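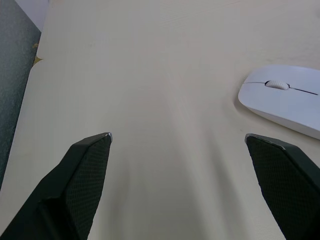 Issue 17, page 11

I love a library that stays open late, and Bunmont finally has one! Since December you can walk in at nine at night, pick a novel and sit down with the students and the night-shift nurses. I went twice in one week and stayed far too long both times.

The old closing hour was five - useless to anyone with a job.
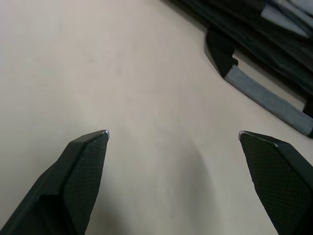 Photo: Lenka Bartoš

Yes, heating and lights cost money. But the town already pays for the building and the books, and I'd happily give up a parade or two for those extra hours. Brultden should try it next - I'd take the bus over just to use theirs.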